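Move-Out and Room Check, Bedroom 2
Vonoleo House, Undville
Checked by: Rianne Michiels
Tenant leaving: Ladan Kazemi
Date: March 1, 2018

Marks: OK, FIX, or SEE COMMENT. Please don't write "fine-ish" in the margin again. The office can't file it.

The room was checked with packing in progress, so the bed is being used as a sorting table and gets its own section. 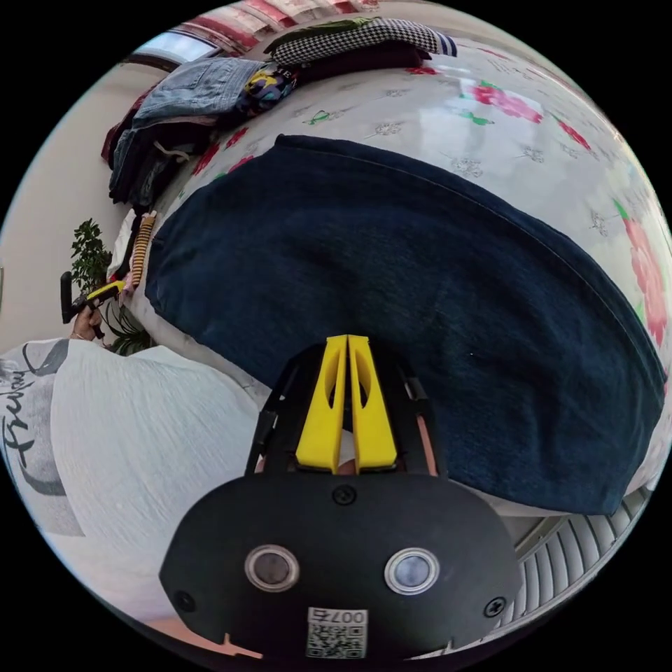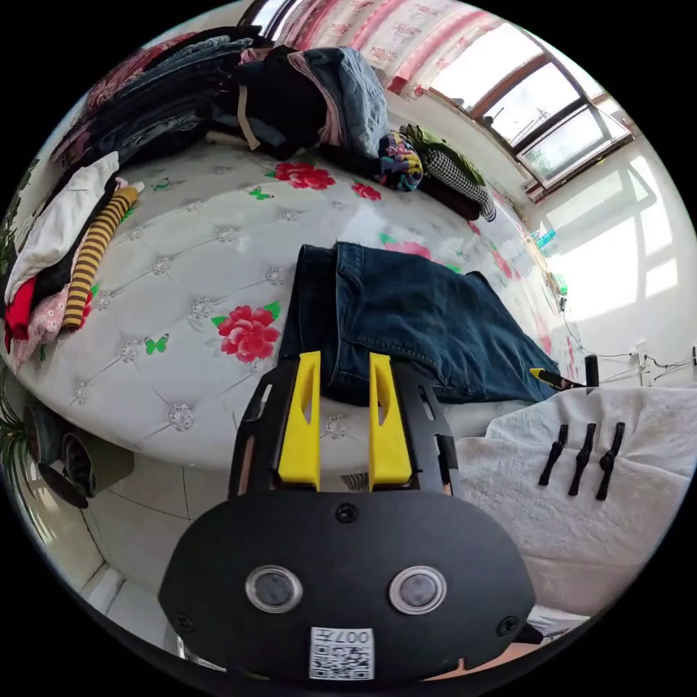

1. BED AND BEDDING

1.1 Frame steady, no rocking – OK
Sat on it. It complained less than I did.

1.2 Slats – SEE COMMENT
Could only check from underneath, with a flashlight, lying on the floor. All present. One has been mended with parcel tape by a person of great optimism. Replace it before the next tenant.

1.3 Mattress – SEE COMMENT
Not inspected. I wasn't going to lift it with a wardrobe's worth of clothing on top. Recheck after the bed is cleared.

1.4 Floral bedding – OK
Belongs to the tenant and leaves with the tenant. Roya Shokri in the office asked if it could stay, on the grounds that it cheers the place up. It can't, Roya.

2. CLOTHING AND PACKING

2.1 Clothes off the floor – OK

2.2 Piles stable – SEE COMMENT
The folded heap on the left side of the bed is tall. Denim and gray at the top, softer things lower down, and a yellow-and-black striped stocking at an angle on the cover. Heavy items go at the bottom, as a rule. I mentioned this and was told there was a system.

2.3 Jeans folded flat – OK
No notes. Better than mine at home.

2.4 Straps and cords not hanging where feet go – SEE COMMENT
Tan strap hanging from the pile at the far end. Tuck it in before carrying anything past it.

2.5 Boxes under the 40 lb limit – FIX
One box of books was over. Ladan split it into two, and then the second one was over too. Third box requested.

2.6 Pockets emptied before bagging – FIX
Not done yet. Last November a tenant packed the front door key in a pair of corduroys and shipped them to her sister. The locksmith's bill was $200 and the corduroys were, by all accounts, not worth it.

3. WINDOW AND CURTAIN

3.1 Glass, all panes – OK
Plenty of daylight, which does the skirting boards no favors.

3.2 Brown wooden frame, catches and hinges – FIX
Catch sticks. Saeed Ghasemi has been told. Saeed Ghasemi was also told last time.

3.3 Pink floral curtain – OK
Rail firm, hooks all there. Curtain stays with the room.

3.4 Bottles and small items near the window – FIX
Teal bottle and company to be packed upright, caps tight, in a separate bag from the clothes.

4. ELECTRICAL

4.1 Outlet on right-hand wall – SEE COMMENT
Tested, works. Cover plate sound.

4.2 Cables – FIX
They run along the wall and need proper clips. The form says "secured at regular intervals," and hope isn't an interval.

4.3 Fluffy blanket clear of anything that heats up – OK
Keep it that way until it's packed.

4.4 Smoke alarm – OK
Pressed the button. Loud. Apologies to room 3.

5. EXIT AND HALLWAY

5.1 Door opens fully – OK

5.2 Hallway clear – FIX
Two Zarei crates were standing by the stairs at 10 and still there at noon. The van doesn't collect from the stairs.

5.3 Keys – SEE COMMENT
Room key 449 returned. Locker key 638 "in a pocket somewhere." See 2.6, with feeling.

FOLLOW-UP

Mattress and slats: Rianne, once the bed is clear.
Window catch and cable clips: Saeed, this time in writing.
Locker key: Ladan, before any bag is zipped.
Deposit form: held at the office until the key turns up. Ask for Farouzeh's copy – sorry, Firouzeh Parsa's copy – as the other one has coffee on it.

Signed, R. Michiels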